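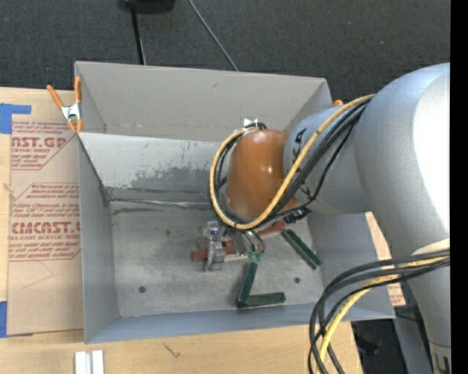

灰色のビンの上に伸びたロボットアームと二指の金属グリッパ。ビンの中に色付きブロックが見える

印刷する | メールで送る

テセント試験(Tesent test)

テセント試験は、ロボットアームの先端に取り付けるグリッパを、箱(ビン)に入れた小さなブロックの取り出し動作で比べるための手順である。単に「テセント」、あるいは試験に使う箱を指して「テセント箱」とも呼ばれる。大がかりな設備がなくても始められ、しかも指の形をわずかに変えただけで結果がはっきり動くので、グリッパの自作や改造に取り組む人々のあいだで根強い人気がある。

概要

試験では、底の平らな箱に直方体のブロックを少数入れ、アームで一つずつ取り出して箱の外の受け皿へ移す。把持、持ち上げ、移動、解放までを一回の試行とし、途中で落とした場合や、別のブロックを一緒に持ち上げた場合は失敗に数える。一組の標準的な試行回数は609回である。半端な数に見えるが、初期の記録用紙が1枚21行で、それを29枚綴じたものが一冊だったことに由来する。

比べる対象はグリッパに限らない。同じ指を別のアームに付け替える、カメラの取り付け高さを変える、制御器の力の設定を変えるといった使い方も広く行われている。ただし一度に変える要素は一つとするのが原則で、二つ以上を同時に変えた結果は「混合」と明記して別の表に載せる。

ブロック

形が単純なのに、ブロックは実に奥が深い。一個だけ離れて置かれていれば、たいていのグリッパが難なく拾う。ところが二個がL字に接すると指の入る隙間が片側からしかなくなり、壁際に斜めに寄ると今度は指の外側が壁に当たる。手順書では、この二つを「L字」「壁寄り」と名付け、全試行のうち決まった割合で必ず含めるよう求めている。ほかに、一端が浮いて傾いた状態を「棚」と呼ぶ。棚の把持は見ていて楽しいもので、片側の指がブロックの下へ潜り込み、持ち上げながら水平に戻すような動きが現れることもある。

色は採点に影響しない。濃い緑と赤茶のように明度の近い色を混ぜるとカメラ側の負担が増えるので、認識を含めた試験ではわざとそうした組み合わせを選ぶことがある。

箱と固定

箱は作業台に固定する。指が底や壁に触れるたびに箱がずれると、後半の試行ほど条件が変わってしまうためである。縁をばねクランプで挟む方法が手軽で、工具なしに外して清掃できる。箱の内側は使い込むうちに擦り傷や汚れが増えていく。これを嫌って頻繁に交換する人もいるが、手順書は交換を求めず、内面の状態を備考欄に書くこととしている。傷で鏡面反射が鈍り、かえって認識が安定したという報告もあり、新品と使い古しの箱を並べて比べること自体が一つの小さな研究主題になっている。

グリッパの種類

平行二指型
最もよく試される型である。二本の指が平行を保って開閉する。指先の厚みが成績を大きく左右し、薄くすればL字に強くなる反面、横からの力でたわみやすい。指先だけを別の材料に替える改造が盛んで、滑りにくい先端を付けると「棚」の成功が目に見えて増える。

曲面二指型
指の縁を内側に湾曲させたもの。Fudineと呼ばれる設計が代表的で、縁の曲がりがブロックの角を受け止め、向きを自然に直してくれる。位置決めが多少ずれても拾えるのが大きな魅力である。弱点は壁寄りの配置で、湾曲した背の部分が先に壁に触れる。

吸着型
上面が見えていれば速い。壁寄りをまったく苦にせず、L字でも隣のブロックに触れずに済む。傾いた面では密着が難しく、「棚」の成績は二指型に届かないことが多い。

複合型
指と吸着を一つの手先にまとめたもの。成績は優秀だが重くなりやすく、配線も増える。

配線の取り回し

テセント試験で意外なほど話題になるのがケーブルである。手首の回転量が大きいため、アームの外側に沿わせたケーブルは試行のたびに引かれたり緩んだりする。固定が甘いと輪になった部分が箱の縁に引っ掛かり、把持とは関係のない失敗が生じる。逆に締めすぎれば手首の動きを妨げ、コネクタにも力がかかる。

よく使われるのは、手首の手前に大きめのたるみを残し、そこから先を束ねて手先へ導くやり方である。試験前に手首を可動範囲の両端まで回し、たるみが箱に触れないことを確かめる。この確認を手順の第一項に置いたのは、愛好家のあいだで「Tichý版」と呼ばれる改訂で、以後の版にもそのまま引き継がれている。実に気の利いた改訂であった。

採点

成績は成功率、平均時間、接触回数の三項で示す。接触回数とは、指またはケーブルが箱に触れた回数の合計である。三項を一つの点数にまとめる方式も提案されたが、用途によって重みが違いすぎるとして採用されていない。速さが要る人と、壊れやすい物を扱いたい人では、見たい欄が別なのである。

比較例としてよく引かれるのが、公開記録集「Even」に収められた連続試験である。平行二指型と曲面二指型を同じアームに交互に取り付け、それぞれ3,000回と4,000回の試行を行った。回数が揃っていないのは、前者の指先が途中で摩耗し、交換後の分を別集計としたためである。全体の成功率は拮抗したが、配置別に見ると差は鮮やかで、L字では平行型が、「棚」では曲面型がはっきり上回った。接触回数の推移を追うと摩耗の進み具合まで読み取れ、この記録を眺めるだけでも一晩は楽しめる。

Evenには現在、52種の手先の記録が載っている。市販品をそのまま使ったものもあれば、指の一部に透明な樹脂を使い、内側の接触の様子を見えるようにした自作品もある。

限界

対象が硬い直方体に限られるため、袋物や柔らかい物の扱いについてはほとんど何も分からない。ブロックの数が少ないので、深く積み重なった山からの取り出しとも性質が異なる。また、ブロックの再配置を人手で行うと、作業者ごとに置き方の癖が出る。対策として、配置図を印刷して重ねる方法や、アーム自身にブロックを散らさせる方法が試されている。後者は夜間の無人運転と相性がよいが、壁寄りの配置が増えすぎる傾向があり、散らし方の調整が続いている。

関連項目

ビンピッキング
エンドエフェクタ
把持計画
ケーブルマネジメント

当サイトでは表示設定の保存のためにCookieを使用しています。[同意する] [設定を変更]

お問い合わせ | © 把持技術事典編集部 | ページの先頭へ戻る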